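Sim notebook, kitchen chores, 17th August

Picking up where I left off with the cabinet task. The question for this whole stretch is still the dumb one I wrote on the cover: can this thing do a chore yet, start to finish, without me wincing? Short version for anyone skimming — sort of, in the simulator, on a good seed.

Reran the open-the-cabinet set overnight on the Fedville house with the new Kudex build. That's 136 episodes, same arm, same base, wrist view only for the policy. I changed the start pose so the gripper comes down next to the front with the fingers already wide, and left the handles as they were in the old asset (long skinny bars, the kind that used to make the grasp planner lose its mind). The shadows are still the cheap ones with the stair-step edges. I keep meaning to turn up the shadow map and then I see what it does to the run time and I turn it right back down.

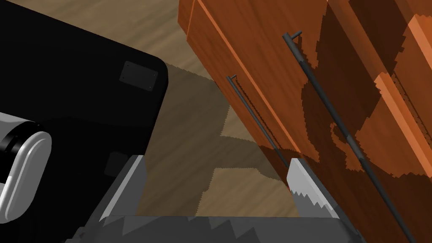

What bugs me is how much of the score depends on the last couple inches. The policy gets itself to the cabinet fine, it really does, and then it dithers. It'll hover, close on air, open up, close again, and by then the step budget is gone. Of the 136, I'm calling 56 clean, meaning handle gripped and door moved past the line without the base shoving anything. A person would do this with a hip while holding a bag of groceries! So no, I'm not putting "opens cabinets" on the slide yet.

Two bar handles close together is worse than one. If the arm shadow falls across the front, worse again. My hunch is the policy has learned "dark thin line on orange wood" and a shadow edge is also a dark thin line on orange wood. Test for that: same seeds, shadows off entirely, compare. Should be quick, do it before touching the reward.

Also swapped the training mix. Had some 2,409 demos in the folder, and a chunk of them were from before the Stanciu gripper model got its fingertips fixed, so I pulled those out. Loss curve looks nicer. I have stopped trusting nice loss curves.

Other half of the day was the look-around part, where the arm has to swing between jobs without getting lost. Same house, and this is where the walls and the decor come in. I'd honestly forgotten how much of a home is just big plain surfaces from the wrist's point of view. Localization hates them. The feature count drops to almost nothing, then a picture on the wall comes into view and everything snaps back. Maybe that's the cheap fix, more stuff on the walls, though it feels like cheating — real people have blank hallways.
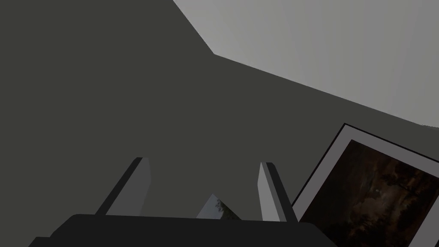 Wrist view, fingers open and empty, framed dark painting at lower right.

Logged 5 drift events on that leg, all on blank stretches. Pose error recovers by itself in most of them, and the one that didn't ended with the arm parked at a silly angle until timeout.

To do:
shadows-off comparison, same seeds
penalize open/close dithering, small weight first
try the Skallesar apartment, it has round knobs and no bars
ask whoever owns the planner if the step budget can go up for cabinets only

If the knobs go okay I'd like the dishwasher in by December. Laundry can wait, I'm not ready for cloth.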